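Search this site
Type and press enter

Dolmont Hall Users' Group
Notes from the February meeting
4 min read
12 shares

Feb 20, 2025, small meeting room, started late as the kettle had to be found first. I'm doing the minutes again, so you get them in my words, and if I've got you wrong please shout before the next one. Seven of us round the table, two apologies.

Last minutes. Agreed, apart from the bit where I'd written that the Ketlow room was free on club nights. It isn't, the recorder players have it. Corrected in the book.

Matters arising. The side gate has been seen to and now shuts if you lift it a bit. The piano hasn't been tuned and we all said so at once. Carried over.

Flowers for the July open day. Most of the evening went on this, so I'll try to put it down in some sort of order. Last year we spent £348 on fresh flowers and by mid-afternoon the ones near the south windows had flopped completely (I still feel bad about the lupins). The proposal was to go over to artificial stems for the tables and keep real flowers for the entrance only. I'd got a price from Prukdale for a mixed box, mostly tulips with some blue filler, and it comes to £189 delivered. There was a bit of muttering about plastic, which I do understand, but they go back in a box and come out again next year and the year after.

We had some samples out on the green table to look at properly. I thought the tulips were much nicer than I'd feared! The stems are a soft, greyish green and smooth all the way along, and the leaves have a bit of light coming through them, or look as if they do. Somebody felt a tulip in July would look daft whatever it was made of. Fair point, and we went round that one for a good while.
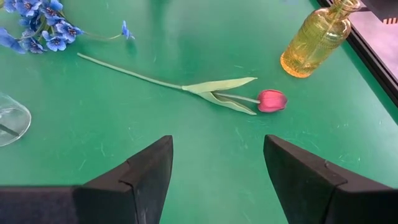
The other worry was length. Our vases are the short squat ones from the Pan cupboard, and a long stem in a short vase just leans over and looks at the floor. Two ways round it: cut them down, or borrow the tall jugs from the church. I'm against cutting because you can't put it back, and the wire inside makes a horrible sharp end that somebody has to tape over. We settled on asking for the jugs first. If we can't have them, we'll trim half the box and leave the rest long for the stage.

On mixing, it was agreed that blue with the tulips is a good idea, as the hall curtains are blue and it ties in. No glitter on anything. I was asked to minute that one specially, so there it is.

DECIDED: order one box from Prukdale at £189, five in favour, one against, one not minding. I'm to place the order and keep the receipt. We'll look again at whether a second box is wanted once the first one has been laid out on real tables.

The green table. While we had the stems laid out on it, talk drifted to the table itself. It's a lovely colour and I won't hear a word against it, but the top has got scuffed, with fine scratches and little pale specks, and once you've noticed them you can't stop. Suggestions were a polish, a cloth over it, or leaving it well alone. I said I'd try a bit of car polish on one corner and report back. There was some alarm at this, so it'll be a very small corner. Meanwhile, please put something under pots and vases, and don't drag them — lift them.

Open day leaflets. We printed 500 last time and still had 200 left in the cupboard at the end, some of which I've been using for shopping lists ever since. This year we'll print fewer. No figure fixed, as we need to know first whether the school will put them in book bags again. The wording stays the same apart from the date and the cake stall, which is moving indoors. It was asked whether a tulip could go on the front. I'd like that, but the drawing would have to be done by someone who can draw, and we all looked at each other.

Storage. The artificial flowers will need a home that's dry and out of the sun so the colours don't go. The top shelf in the Pan cupboard was offered, once the Christmas things have been moved to the loft. I've asked for a lidded box, long enough to lay the stems flat, as they take on a bend if they're bundled in upright. A label on the end, please, in big letters.

Any other business. Tea towels are vanishing again. The heating timer is an hour out and it's been left that way on purpose until the clocks change. A request for more biscuits without nuts, which I've noted and will see to.

Jobs to do. Me: Prukdale order, table corner, biscuits. Others, you know who you are: church jugs, school book bags, piano (please!), loft.

Next meeting same room, same time, and whoever has the spare key could you bring it with you.

3 comments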